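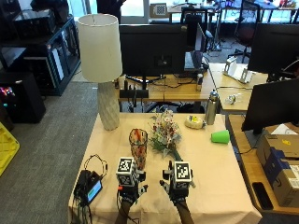 The planner said it was 98 percent sure. I had been hearing that since January, and I had stopped writing it down.

Mirotura was our policy. Tendham was the tracker, licensed from a firm in Kistley that answered email when it felt like it. Between them they had 400 demonstrations of flowers going into a vase, and the plan was to let them have an opinion on the next one.

Replay 1

I opened the log at the desk and scrolled to frame 2142. The hand pose was fine. Then, for 8 frames, Tendham put the wrist under the table. Mirotura took this calmly and planned a grasp from below, through the tabletop.

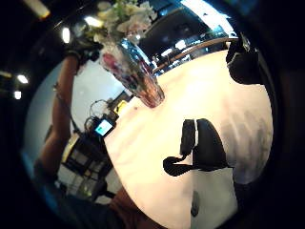

I asked the console what it thought of the table. "Surface confidence high," it wrote. It had a table and a hand inside the table and saw no quarrel between them. My boss at Leemans called this emergent. I called it a missing check and filed a ticket, my second on the subject. The first had been closed as expected behavior.

So I wrote the check myself, 2 lines, and ran the log again. The wrist stayed up where wrists go. 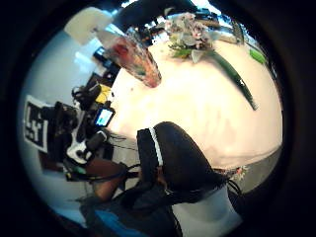 Replay 2

"Stem located," the console wrote. I dragged the slider back and forth over the spot. It had picked a leaf.

"How sure are you?" I typed.

It was 98 percent sure. I saved the log and went to find some coffee.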